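Opinion | Home & Living

The Kitchen Table Should Stay

Last updated: 3 July 2020

By Anneliese Rieger

My sister-in-law sent me the plans of her new apartment in Tivton and asked what I think. I looked at them a long time before I understood what was missing. There was a counter with high chairs, there was a sofa corner, there was a desk in the hallway. There was no place where four people can sit down and eat soup.

I asked the builder's office, and a friendly Mr. Steinbach told me that most buyers do not ask for a table anymore. They eat at the counter or in front of a screen. A dining place costs floor, he said, and floor is expensive. I believe him. But I still think it is a mistake, and I would like to explain why.

I grew up in Detberg in a house with a table that was too big for the kitchen. You had to go sideways to reach the window. On this table my mother cut cloth, my father repaired the radio, and I learned to divide. At six o'clock everything was put away and we ate. We did not always talk. My brother and I had a silent year, I do not remember the reason, but we still sat across from each other every evening, and one day in March he passed me the salt before I asked. With a counter this cannot happen. At a counter all people look in the same direction, like on a bus.

Some will say this is only nostalgia. Maybe a part of it is. My neighbor Kusum Tiwari, who raised three children in two rooms, told me she never had a table and her family is closer than mine. They ate on the floor, on a cloth, in a circle. I thought about this for some weeks. I believe she has corrected me and also helped me. The cloth was a table. It had a middle, and the people sat around the middle.

So I do not defend the furniture so much. I defend the habit of giving the best place in the home to something which has no screen and no storage inside. When I read the advertisements now, I see 11 kinds of kitchen island and a refrigerator for 900 dollars "on sale," and I see very few words about where the people will sit.

It is also a question of what we allow to become worn. A table shows its years. Ours has a burn from an iron and the letter J, which my cousin Jannik cut with a fork. My mother was very angry about the J. Today she would not sell the table to anyone.

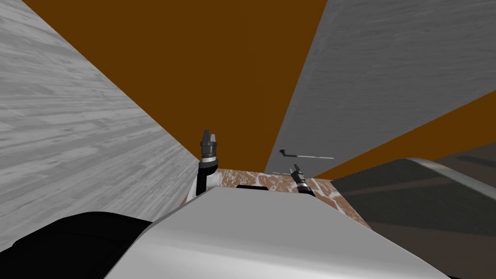

There is a practical side too, and I do not want to forget it. A small table with folding sides takes little room against the wall. It can be bought used, and in my town people give them away every spring. A family that makes its homework, its bills and its dinner in one place needs fewer other things. They also need to clean it every day, and the children can learn this quite early.

I wrote all this to my sister-in-law, in a shorter form. She answered that she will give up the desk in the hallway and put a round table by the window. She wants to know if I still have the old chairs. I have three of them, and the fourth needs glue.

Contact | Copyright Istudley Letters | Back to top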